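Flowers, fisheyes and a very stubborn vase

10/05/2022

So I promised a proper post on what I've been up to since spring, and I keep getting the same message from people who read the last one, which goes something like "wait, why are you arranging flowers for a living?" Fair! Let me try to explain the result we got last month, because I'm really pleased with it and I've been boring my family with it at dinner.

The short version: we're trying to teach a policy to handle flower arrangements by copying people. A person picks up a hand-held gripper, does the task the way they'd normally do it, and a camera riding on the gripper records what the gripper sees. No robot needed while you're collecting, so you can get a lot done before lunch. We call the project Tuvholm (it's a name off a map, we have a whole list of them, please don't read anything into it). 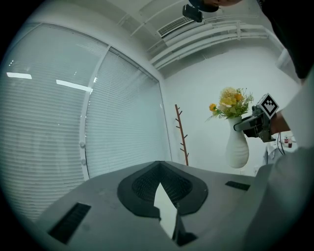 What I wanted to find out was whether the wrist view is enough by itself. A gripper camera is wonderful up close. It sees the stem and the finger and the lip of the vase, and it doesn't care much if you move the table. But it has a terrible sense of where it is in the room, and with flowers that gets ugly fast. You reach in, a big bloom swings across the lens, and now your policy is looking at a wall of petals with no idea how far away anything is. My first model, trained on gripper views only, had a habit I started calling the hover. It would get close to the vase opening and then just drift there, little left, little right, forever. I watched so many minutes of hovering in April!

The fix we tried is pretty simple on paper. Add a head camera, so there's one view from up high looking down at the work, and then give the policy both. The head view knows where the bouquet is and where the vase is, the gripper view knows what the fingertips are up to. I should say this isn't a new idea (plenty of people mix views), and what I cared about was the weighting. If you just glue the two together and train, the model leans hard on the head view, I think for the boring reason that it's steadier and easier to fit. Then it gets sloppy in the last inch, right where you need the gripper view most.

So I did something a bit crude. During training I blank out one view or the other at random, and I blank the head view more often as the gripper gets closer to the thing it's going for. That way the model can't coast on the overhead picture all the way down. It's maybe twenty lines of code and I wrote most of it on a train.

We ended up with 1379 demonstrations after I threw out the bad ones. A lot of the bad ones were tracking trouble. We use those square black-and-white markers to line the head view up with the hands, and when a marker tips too far over or hides behind a leaf, the pose jumps and the whole clip is junk. I wrote a little script to catch the jumps, named it Clernthorpe, and it has already caught several of my own demos, thank you very much.
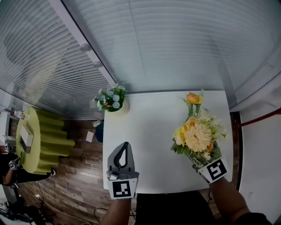 Okay, results! The hover is mostly gone. With the blanking schedule on, the policy commits to the opening and goes in, and when it misses it backs off and tries again, which I never taught it on purpose (people do that in the demos all the time, me especially). Without the schedule, same data, same two views, it goes in confidently and clips the rim. I ran the comparison twice, with the training shuffled differently, and got the same ordering both times, so I'm cautiously calling it real.

Now the stuff that still doesn't work. Thin stems are awful. In the fisheye view a thin stem near the edge is a few bent pixels, and the policy happily closes on air next to it. Full bouquets are much easier than single flowers, which surprised me, though I guess there's just more to grab. Two-handed moves are shaky too. The hands are fine one at a time, but passing a bunch from left to right comes out rushed, like both of them think the other one has it.

I also haven't tried real flowers yet. Everything so far is artificial, and real petals bruise and real stems bend, so I'm expecting to be humbled. I have two ideas for the stems: a tighter crop around the fingertips fed in as an extra view, or just collecting a pile of single-stem demos and seeing if more data quietly solves it. I'm going to try the lazy one first. If you've worked with fisheye views and thin objects, please leave a comment, I'd love to hear what you did about the edges.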